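Ticket 277
Status: Closed
Site: Hinds, second floor
Category: Water cooler / plumbing
Equipment: Mullirel plumbed-in cooler, floor-standing
Opened by: Marama Cartwright
Opened: Mar 6, 2020
Assigned to: Nestix building support

Problem as reported

The water cooler on the second floor at Hinds has gone slow. A small cup used to fill in a few seconds and now takes most of a minute. The hot side is the same as the cold side. The water tastes normal. There is also a knocking sound in the wall when you let go of the lever, which was not there last month. The filter light is green. I have turned the machine off and on once and it made no difference.

Two smaller things while I am writing. The drip tray fills up faster than it used to. And the square table by the cooler, the one we keep the cups on, has marks on the top that don't come off with a damp cloth. Not urgent, but please put it on the list.

Marama

Reply from Nestix support

Thanks, Marama. Please check three things before we send anyone out.

Is the small shutoff valve behind the cooler fully open? The handle should be in line with the pipe. If it sits at an angle, turn it until it lines up.

Is the blue tube kinked where it comes out of the wall? This happens when the machine gets pushed back after cleaning.

When was the filter last changed, and what is the make? It is printed on the label, facing the left side panel.

Reply from Marama Cartwright

The valve handle is in line with the pipe. I moved it a quarter turn and back and it moves freely.

The tube is not kinked that I can see. I pulled the cooler forward as far as it would go and looked with a flashlight.

The filter is a Uromik. There is a sticker with a date in June on it, handwritten, no year. I don't know if that is when it went in or when it is due.

Photos of the table:
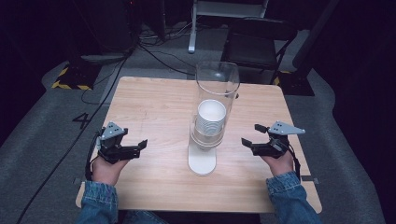
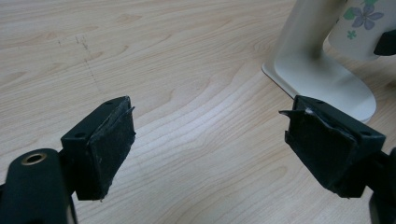

First: cup tube on the square table. Second: tabletop, small dark specks at upper left.

The marks are a thin line of dots. I tried warm water and then a little dish soap. I have not used anything stronger.

Reply from Nestix support

Table noted. Please don't use bleach or a scouring pad on it. We will bring a wood cleaner and try it on a corner first.

On the cooler: a handwritten month is normally the install month. If it went in last June the filter is past its time. The green light on this Mullirel is only a timer. It counts days from the last reset and does not measure anything, so if the power was off for a while or someone pressed reset without changing the cartridge, it will stay green on an old filter.

Sending a technician with a cartridge and a pressure gauge. Please leave the cooler switched on.

Technician's log, visit 1

Arrived on site, cooler running. Timed a cup on cold: very slow. Hot the same. Both sides being slow points to something before the split, so the filter, the inlet strainer or the supply.

Put the gauge on the supply at the wall with the cooler disconnected. Static pressure 40 psi. That is fine for this model.

Took out the old cartridge. It was heavy and brown at the inlet end. Fitted a new Uromik cartridge, flushed into a bucket until the water ran clear with no air in it. Reset the timer and wrote the full date on the sticker, including the year.

Flow is better but still not right. A cup now takes 11 seconds.

Knocking is still present on release of the lever. Pipe clip behind the access panel has come off its screw and the pipe can move. No spare clip of that size in the van. Wedged it with foam for now.

Drip tray: the float is fine. The cold tap keeps dripping for a while after release. Valve seat is probably worn. Ordered part.

Tabletop: tested the wood cleaner on a back corner, no change to the color. Used it on the marks. Some came up. The rest look to be in the finish and will not clean off.

Reply from Marama Cartwright

Much better already, thank you. The knocking is softer. The tap still drips for a bit after you let go — we have put a folded towel under the tray. Leave the table as it is. I can live with the marks.

Technician's log, visit 2

Shut off supply. Removed the inlet fitting on the cooler and found the strainer screen nearly covered with grit, same brown material as in the old cartridge. Rinsed the screen and blew it out, no holes in it, put it back with a new washer.

Replaced the cold valve seat. Twenty pulls on the lever, no dripping after release.

Fitted a new pipe clip and took out the foam. No knocking on hot or cold.

Cup on cold now fills at the normal rate. Hot slightly slower, normal for this model. Checked under the machine and behind the panel after half an hour with tissue. Dry at all joints.

Parts used: one cartridge, one washer, one valve seat, one pipe clip. Charged to account line 128.

Note for next time: the strainer is not on the filter change checklist for this site. It should be. The grit came from the supply side, so the screen will fill again. Have asked for it to be added.

Reply from Marama Cartwright

All working. No drip, no noise. The towel is back in the kitchen. Can you tell me who resets the timer when the filter is changed, us or you?

Reply from Nestix support

We do. Please don't press it from your side, even if the light goes red. Send us a ticket and we will bring the cartridge.

Closed with the agreement of the requester. Cooler fixed. Table marks left as they are.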